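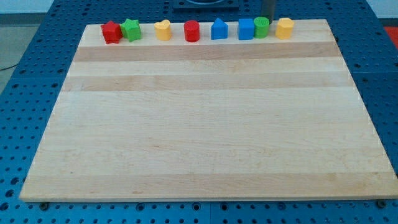 Shape blocks lined up along the far edge of the board, Clellusum workshop.

Progress report to the Aoun fund, 2018-10-12

Since our last report the biggest piece of news is the open day, and I am very happy to tell you it went ahead as planned at Clellusum. We had 290 visitors through the doors, which is more than we had dared to put in the budget, and a good many of them stayed far longer than they needed to.

The sorting demonstration was the main draw. The arm works over a wooden board on our blue table, with star, heart, pentagon and other shapes in red, green, yellow and blue. Each show ran 15 minutes, and we let the younger guests choose which block should be picked next – they loved the yellow heart! Two blocks standing close together are still hard for the gripper, and Dranano has promised us narrower fingers to try.

Of the 3000 dollars set aside for the day, everything went to printing, table hire and lunches for the student helpers. The Morix software is now on its second release and we are much happier with it, though starting it up in the morning still takes patience.

We would like to hold 2 smaller visits for local schools in January, and will send dates as soon as the room is confirmed.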